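Screen Studies: Franchises and Their Fans
Handout 5: Sequels, shared worlds and who gets to be annoyed

Right, welcome back. I said last time I'd write up the bit we ran out of time for, so most of this is me talking at you on paper. Read it before the seminar and bring your viewing notes, even if they're scrappy. Scrappy is fine! I'd much rather have three honest lines than a page you copied off a fan wiki at midnight.

Where we'd got to

We were halfway through the difference between a sequel and a shared world, and a few of you (quite reasonably) looked as if I was splitting hairs. Let me have another go.

A sequel picks up a story. The same people turn up, something from last time has consequences, and the film assumes you remember or gives you a quick reminder in the first ten minutes. A shared world picks up a place. You might follow completely different people in a completely different kind of story, and the link is a name on a shop front, or a minor character wandering through, or a war that everybody refers to and you never see.

Our set text, the Hellia series, does both, and that's why I've inflicted it on you. Hellia and its direct sequel follow the lighthouse family. Then Prurden comes along and it's a courtroom drama! Same coastline, same flood in the background, hardly anyone you recognise. When I first saw it I spent half an hour waiting for the lighthouse to show up and got quite cross when it didn't. Hang on to that crossness, we're coming back to it.

What the audience is promised

I want you to think about a franchise as a set of promises. Some are made by the films and some are made by the posters, and they don't always match. The poster for Prurden has the lighthouse on it. The lighthouse is in the film for one shot. So who made that promise, and who broke it?

Noura Zoubi's essay (it's in your reading pack, the one with the terrible photocopied footnotes, sorry) is very good on this. She argues that viewers carry a kind of ledger from film to film. Every unanswered question goes in as a debt, and a series can run up quite a lot of debt before anyone minds, as long as it pays a little back now and then. I like the idea a lot. I'm less sure about her second half, where she says casual viewers don't keep a ledger at all. My mum has seen exactly 2 of these films and she is still asking what happened to the dog.

Things to look for when you read her:

Where she moves from "the viewer" to "the fan", and whether she tells you she's doing it.
The paragraph on end credits scenes. Is a teaser a payment or another debt?
What she does with the Hellia television spin-off. I think she dodges it, but argue with me.

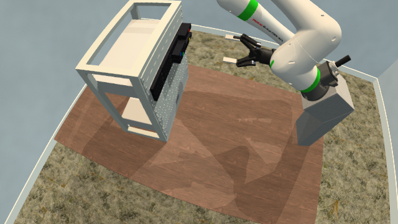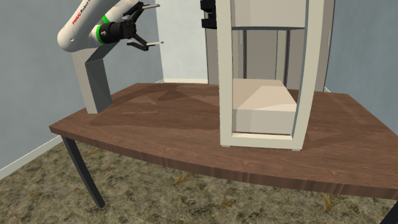

Rivalries

On to the topic you all wanted to do first. Why do people pick a side?

You'll have seen this with Hellia and the Awad films. Awad came out a year later from a rival studio, it's also set on a coast, it also has a family with a secret, and within a month people online were behaving as if you could only own one coat. I went through a forum thread for this lecture, 300 posts long, and I gave up trying to find anyone who'd disliked both. What I did find was a lot of people who obviously enjoyed the arguing more than either film, and I don't say that to be rude. Arguing is part of the fun. For plenty of fans it's the main way of spending time with the thing between releases.

A few ideas to chew over here. First, choosing a side makes a big messy pile of films feel manageable. If I'm a Hellia person, I know what I think of the next Awad before I've bought a ticket. Second, studios do rather well out of it. Two sets of fans shouting at each other is a lot of free publicity for both. Third, the people who make the films very often don't care. Crew move between the two series all the time, and the editor of Prurden went straight on to cut an Awad film. Nobody's loyalty was tested, she'd finished one job and started another.

That last point came up in the lecture and someone at the back asked whether directors only say they like the other lot's films because they've been told to. Good question, and I fudged my answer. Interviews are part of the marketing, so of course we should be a bit careful with them. But I wouldn't throw them out either. Treat an interview like any other source: who's asking, what's about to be released, and what would it cost the person to say the opposite?

The running time business

Quick detour, as I promised. The first Hellia runs 108 minutes. Every film since has been longer, and fans tend to talk about this as generosity, more film for your money. Critics tend to call it bloat. Try watching the harbour scene in the first film straight after the harbour scene in the third and write down what each one has to get done. I think the third has to do all its own work and then tidy up after two other films as well, poor thing. You may disagree! Several of last year's group did, loudly.

For the seminar

Please watch Rollstead, the prequel. It's the short one. If you haven't seen the others, watch it anyway and make a note of every moment when you feel you're missing something. If you have seen them, note every moment when you feel rather pleased with yourself for spotting something. We'll put the two lists side by side, and I'm hoping they'll be nearly the same list.

Also have a think about these:

Can a prequel break a promise, if the promise was made in a film set later?
Is there a fair way to review the fourth film in a series if you haven't seen the first three?
When fans say a new film "ruined" an old one, what do they think has changed?

The essay titles go up in December. You can write on a series of your own choosing, but check it with me first, and please pick one where you can stand to watch the bad entries more than once. Drop-in hours are the same as before, and the door sticks, so push.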